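Beschaffungsplanung für Automatisierungszellen
Skript zur Vorlesung, Teil 4: Greiftechnik, Simulation, Budgetansatz

4.1 Ausgangslage

Für die Übungsaufgaben dieses Abschnitts gilt durchgehend der Fall Flillasine. Der Betrieb setzt zylindrische Bauteile von Hand um und will eine Zelle mit einem Roboterarm und Parallelgreifer beschaffen. Für Greifer samt Flansch und Fingersatz sind 3000 Euro angesetzt. Der Arm selbst wird aus einem anderen Titel bezahlt und bleibt hier außer Betracht.

Die Reihenfolge der Planungsschritte ist verbindlich:
Lastenheft – Greifsimulation – Marktabfrage – Angebotsvergleich – Freigabe.
In der Praxis wird die Simulation gern hinter die Marktabfrage geschoben. Der Öffnungsweg der Finger steht dann bereits im Angebot, bevor er nachgewiesen ist. Eine spätere Änderung läuft als Nachtrag und wird entsprechend bepreist.

4.2 Greifsimulation als Grundlage des Lastenhefts

Simuliert wird in Skeltbridge. Zu untersuchen sind Öffnungsweite, Fingerlänge und der Freiraum zu benachbarten Gegenständen. Die Szene enthält neben dem Zielobjekt bewusst weitere Körper in geringem Abstand. Ein Greifer, der nur am freistehenden Objekt geprüft wurde, gilt im Sinne dieses Skripts als nicht geprüft.
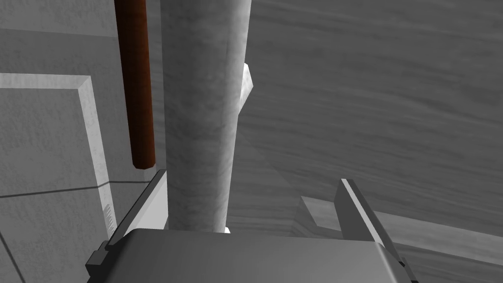
Abb. 4.1: Greifer mit geöffneten Fingern am Zylinder, links daneben der rotbraune Stab. Darstellung aus der Simulation.

Aus der Simulation sind für das Lastenheft mindestens zu entnehmen:

a) die Öffnungsweite in Arbeitsstellung, einschließlich Zuschlag für die Positioniertoleranz;
b) die Außenkontur der Finger einschließlich der Gelenke am Fingerfuß;
c) der kleinste Abstand zwischen Finger und Nachbarkörper auf der gesamten Bahn;
d) der Abstand zwischen Objekt und Greifergehäuse.

Punkt b) wird häufig übersehen. Datenblätter geben meist die lichte Weite zwischen den Fingern an, das Außenmaß im geöffneten Zustand muss gesondert angefragt werden. Für enge Umgebungen ist es die maßgebende Größe.

Reibwerte und Greifkräfte aus der Simulation sind nur als Vorauslegung zulässig. Sie ersetzen keinen Versuch am Bauteil. Im Lastenheft sind sie als Rechenwerte zu kennzeichnen.

4.3 Kostengliederung

Der Ansatz von 3000 Euro enthält im Fall Flillasine einen Fingersatz. Auf das Grundgerät entfallen laut Richtangebot des Lieferanten Vũ 1384 Euro. Der Rest verteilt sich auf Flansch, Finger, Verkabelung, Inbetriebnahme und Reserve. Die Aufteilung ist in Übung 4.A selbst vorzunehmen und zu begründen.
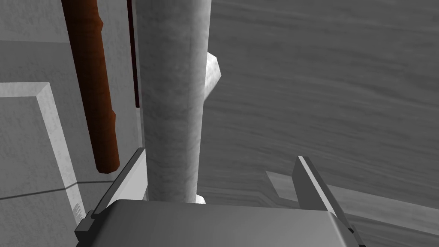 Nicht im Ansatz enthalten sind Schulung, Ersatzfinger ab dem zweiten Satz und die Softwarelizenz. Letztere wird als laufender Aufwand geführt. Wer sie dem Greifer zuschlägt, verfälscht den Vergleich zwischen Kauf und Miete in Abschnitt 4.4.

Die Arbeitszeit für die Simulation ist mit 30 Stunden anzusetzen. Sie wird intern verrechnet und erscheint in der Vorlage getrennt vom Sachaufwand. Stunden für das Nachführen der Szene nach einer Lastenheftänderung sind gesondert auszuweisen.

4.4 Kauf oder Miete

Der Anbieter Resitz vermietet Greifer mit Kaufoption. Zu vergleichen sind die Barwerte über die geplante Nutzungsdauer, bei Miete einschließlich Rückbau und Rücktransport. Die Kaufoption ist nur zu bewerten, wenn der Restpreis vertraglich feststeht. Ein bloßes Vorkaufsrecht hat in der Rechnung den Wert null.

Für den Zeitplan ist der Liefertermin im Oktober maßgebend. Von dort ist rückwärts zu rechnen: Lieferzeit, Angebotsfrist, interne Freigabe, Simulation. Fingersätze nach Zeichnung haben in der Regel eine längere Lieferzeit als das Grundgerät und liegen damit auf dem kritischen Pfad.

Übung 4.A: Kostengliederung nach 4.3 aufstellen, Reserve begründen.
Übung 4.B: Lastenheftpunkte a) bis d) für den Fall Flillasine formulieren, je mit Prüfverfahren.
Übung 4.C: Terminplan rückwärts ab Liefertermin, kritischen Pfad kennzeichnen.

Stand: Samstag, 10. Juli 2021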